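Section 4: Two-Arm Tasks (Glasses and Case)

This section assumes the arms are bolted down, the joint limits are set and your group has passed the stop-button check in Section 3. If any of that was done by somebody who has since left the club, do it again.

A word on expectations. The Trundier task sheet calls this exercise "introductory". Golnar Mousavi and I have run it with two intakes of students and we don't agree. Folded glasses are small, dark and springy, and the planner's idea of where the temples are is optimistic at best. Budget a full afternoon.

4.1 Before you power up

1. Clear the table of everything except the case and the glasses.
2. Use the club's old frames. Do not use your own, whatever the grip force readout tells you.
3. Check that the cables at both wrists have slack through the whole reach. Move each arm by hand in free-drive to be sure.
4. Load the profile named Brito. The default profile closes too fast for this job.
5. Put one student on the stop button. That student does nothing else.

CAUTION: Keep hands off the table whenever either arm is enabled. A slow arm is still an arm.

4.2 Running the task

1. Open the case and set it down with its long side running left to right.
2. Start the program from the teach screen and watch the left arm first. It should approach the case at low speed.
3. If the left gripper pushes the case more than a finger's width, stop and lower the approach height. Do not just nudge the case back and carry on.
4. Let the right gripper take the glasses at the bridge. A grip on one lens will look fine until the arm turns.
5. Lift straight up before any sideways move.
6. To put the glasses back, fold the temples by hand with both arms disabled. The manual says the arms can do this — we have yet to see it done twice running.

NOTE: The screen will report "grasp confirmed" when the fingers stop closing. It only means they met something. Look at the table.

4.3 Logging

Write down every attempt, including the ones you would like to forget. Last term's log has 71 attempts in it, and the success rate claimed in the group's first report only worked if you left out 13 of them. Satish Thakur marks these and he reads the raw file.

Record the profile name, the grip force, where the glasses were held and who was on the stop button. "Went well" is not an entry.

4.4 Stages of the task 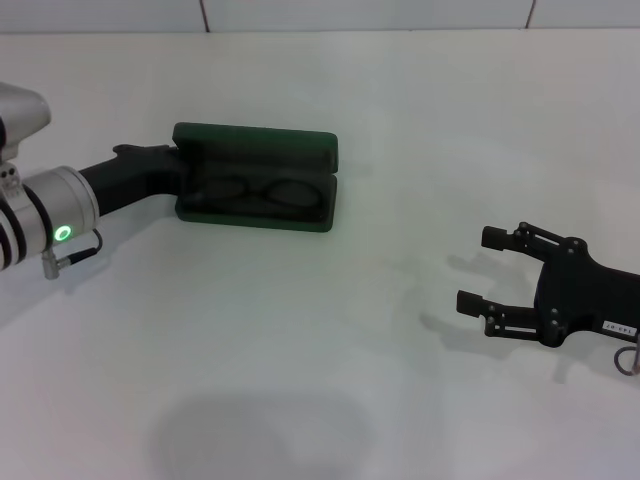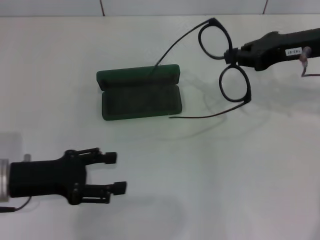 Glasses in the case, and glasses held at the bridge.

Can we skip the slow run if the program worked for the last group?
Run it slowly anyway, at least once per session. The program stores positions and has no idea whether the table, the case or an arm base has been shifted between groups. Go to normal speed only after one complete slow pass with no stops, and note the time of that pass in the log.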